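手首カメラ内蔵グリッパの比較試験について(GevisumとOtum)
掲示板トップ > 評価・試験 > ハンド・把持

投稿者:Amado Tiongson(Prondbridge 評価室)
投稿日:2022年8月29日

関係各位

当室では、手首部に広角カメラを備えた二機種のグリッパ、GevisumおよびOtumの比較を進めております。アーム、制御器および照明条件は共通とし、各機種224回の把持を実施いたしました。

現時点での所見は次のとおりです。
・把持失敗はGevisumが4回、Otumが5回であり、差があるとは判断しておりません。
・対象物に接近した際の映像は、両機種とも白飛びが生じやすい傾向にあります。
・ケーブルの取り回しはOtumのほうが容易でした。

カメラの露出設定は自動のままとしております。参考として、Gevisumの手首カメラによる接近時の映像を一点掲載いたします。

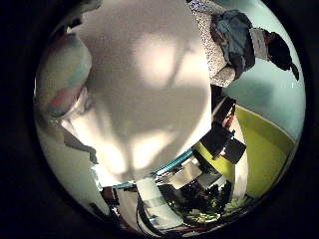
図1 Gevisum手首カメラの映像(近接時、歪み補正なし)。中央付近の淡色面に白飛びが認められる。

図1のとおり、近接面が視野のおよそ半分を占める状態では、明部の階調が失われる一方、機材側は暗く沈みます。露出を固定すべきか、自動のまま測光範囲を限定すべきか、ご意見を頂戴できれば幸いです。

返信1
投稿者:kensa_2ka

ご報告を拝見しました。当課では露出固定を標準としております。自動露出では、淡色の対象物が視野に入るたびに明るさが変動し、後段の輪郭抽出のしきい値が定まりません。まずは固定値での再試験をお勧めいたします。

返信2
投稿者:Aileen Baluyot(Kaczmarczyk 技術部)

露出固定を標準とすることには賛同いたしかねます。図1では、明るい面と影になった機材とが同じ視野に収まっております。明部に合わせて固定すれば機材周辺はさらに暗くなり、干渉の確認に支障が出るものと考えます。弊社では、測光範囲を視野中央に限定した自動露出を採用しております。

また、歪み補正の有無は機種比較の結果に影響いたします。外周部の直線は大きく湾曲しておりますので、位置推定に使用される場合は、補正後の映像で評価されるべきではないでしょうか。

返信3
投稿者:kensa_2ka

干渉の確認は手首カメラの役割ではないと理解しております。当課では外部カメラを別途設置し、手首側は対象物の輪郭取得に限定しております。用途を分けずに露出方式の優劣を論じることは適切ではありません。

返信4
投稿者:Aileen Baluyot(Kaczmarczyk 技術部)

外部カメラを設置できる現場であれば、ご指摘のとおりです。設置できない現場もございますので、用途を明記したうえで両方式を併記することをご検討ください。

返信5
投稿者:seigyo_tantou

横から失礼いたします。制御器側の立場から二点申し上げます。

一、自動露出では露光時間が変わるため、関節角との時刻合わせにずれが生じることがあります。記録には画像ごとの露光時間を残してください。
二、図1の左上の縁に、淡い色合いのぼけた丸い形が入っております。指またはその被覆でしょうか。測光範囲に含まれるのであれば、除外領域の設定が必要と存じます。

返信6
投稿者:Amado Tiongson(Prondbridge 評価室)

皆様、ご教示ありがとうございます。

左上の形については、この一点の映像のみでは断定を控え、取付図と照合いたします。露光時間は現行の記録項目に含まれておりませんので、次回より追加いたします。

再試験は固定露出および中央測光の二条件とし、各機種、各条件で40回ずつ実施する計画です。歪み補正は前後の映像をいずれも保存いたします。機種の選定については、再試験の終了まで保留とさせていただきます。

返信7
投稿者:kensa_2ka

承知いたしました。なお、40回では把持失敗率の差を論じるには不足と考えます。輪郭抽出の成否を主たる評価項目とされるのであれば、異存はございません。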